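Session 5: Findings and fittings for ears

Reading for this week is the Kumel supplier booklet, sections on posts and backs. Bring your own notes from Session 4, as the soldering order carries over.

Post length and wire

Most ready-made posts come in packs of 100. Check the wire thickness before you buy, because a thin post bends in use and a thick one is uncomfortable in an older piercing. Cut a test length first, file the end round and burr it smooth. A sharp end will catch on skin and on knitwear.

Clean both surfaces before soldering. Use hard solder for the first join and easy for the post. The heat goes on the larger piece - never straight on the post, which will soften. After pickling, hold the post in flat pliers and give it half a turn to harden it.

Metals and skin

Nickel is the usual cause of sore ears. Plating wears through at the post before it wears anywhere else, so a plated earring with a plain base metal post is a poor choice for daily wear. Ask the supplier in writing what the base metal is. Gikeo and Duletti both put it on the invoice.

Backs

Butterfly backs grip well but loosen over time and can be squeezed tight again with pliers. Plastic or silicone backs are light and cheap, and suit small pieces. 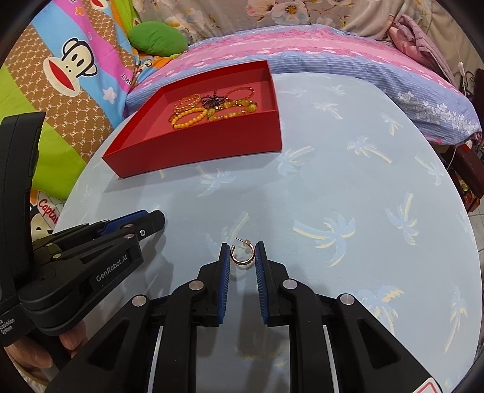

Screw backs are slower to put on and cost more, and customers tend to ask for them on higher-priced pieces. Always supply a spare pair.

Costing exercise

A batch of 100 pairs costs 138 pounds in materials. Work out the cost per pair, then add 2 pounds a pair for labour. Compare your answer with the Bright price list handed out in June.

Next session: hooks and hinged fittings.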